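Keeping a Parts Room People Can Find Things In
Speaker notes, Nadine Tannous
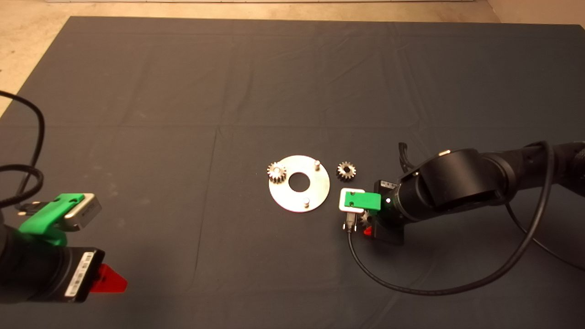 Thank them for coming. Mention handouts at the back before starting, or they all get up in the middle.

Opening. I took over the stockroom at Warkex in March. We had 525 line items on the books and could put our hands on 324 of them. The rest were in the building somewhere. People had stopped asking the stockroom and kept their own supplies in desk drawers. Pause here and ask who has a drawer like that.

Slide 2, names. Same part, 3 names: the supplier's, the drawing's, and what the shop calls it. We picked the drawing name and printed the shop name under it in smaller type. Do not spend long on this. Someone always wants to argue for supplier numbers -- take it at the break.

Slide 3, labels. Label goes on the shelf and on the bin. If it is only on the bin, the bin moves and the spot gets filled with something else. Show the old handwritten one next to the printed one. Big type. Read it from the aisle, standing up.

Slide 4, small stuff. Gears, pins, spacers, washers. These were our worst category. Two parts one tooth apart look the same in a bag. What helped was a sample of each part wired to the front of its bin, so you can hold yours up against it. Annamalai had done this at their repair depot before us and I took it from them. Say so.

Slide 5, returns. Unused parts come back to one gray tray by the door. Whoever opens in the morning puts them away before anything else. Not at the end of the shift, we tried that, the tray was full by noon and stayed full.

Slide 6, software. We use Botari. It is fine. The question will be whether they need it. Answer: a spreadsheet did the job for us until we passed 501 items, and the search was slow well before then. Aneo still runs theirs on paper cards and the cards are in better shape than our records were.

Skip slide 7 if past 10:40.

Slide 8, counting. Count one shelf a day. Write the result on the sheet even when it matches. A blank line could mean correct or could mean skipped.

Questions. Likely ones: cost of the label printer (have the invoice with me), night shift access, and what to do with obsolete stock. On obsolete stock -- we held ours for a year in a marked cage, then scrapped it. Two parts had to be bought again.

Collect the sign-in sheet. Leave the sample bins out for anyone who wants to look.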